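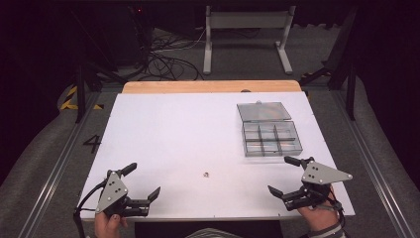
Nerea Miranda
Grippers and wiring, Tavell shared workshop

August, small-parts sorting, second notebook

Started at the bench after lunch. Goal for the week is still the same: pick up anything under a few millimeters with the hand-held pair, put it in a compartment of the clear organizer, and not lose it on the carpet. Left and right units both on the new triangular plates. Plates are stiff enough. I had been worried about the screws backing out, so I put threadlocker on them last night and marked the heads with paint pen.

Cable on the left one still drags. It leaves over the side of the table and pulls the handle down a little when I reach across. Need a clip on the rail or a longer lead. Wada has a box of clips in the back cabinet, ask before taking.

Finger pads: Vullen rubber, cut by hand, 2 mm. The old Cuduser pads were softer and gripped better on round things but they tore at the corners. I have one sheet of the Vullen left, so no more experiments with the knife until the shape is settled.

Log from today, right gripper only:
Tries: 60
Made it into a compartment: 37
Remainder: mostly squeezed out sideways at the last moment. A few I never had hold of.

Closing speed matters more than I thought. Slow all the way is fine, fast then slow is fine, fast all the way shoots the part off the table - I was on my knees with a flashlight twice.

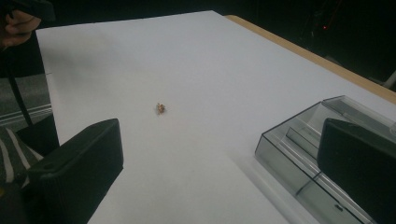 Pad alignment is the next job. The two faces need to meet flat at the tip, and at the moment the right one touches at its lower edge first, which leaves a wedge for small parts to slip out of. Shimmed it with tape, better but not fixed. Nuts are forgiving because they have flats. Something knobbly like the little reddish-brown piece on the paper is a better check, with no two sides the same. White paper stays on the table for this, I can find a dropped part on it much faster.

To do:
- print a tip jig so both pads get glued at the same angle
- clip for the left cable
- check the zero on the right encoder, it read 129 at full open and I have no note of what it was before
- move the organizer closer, my wrist runs out of turn at the far row

Leaving the plates on overnight. If anyone needs the bench, lift the grippers by the handles and keep the cables off the floor.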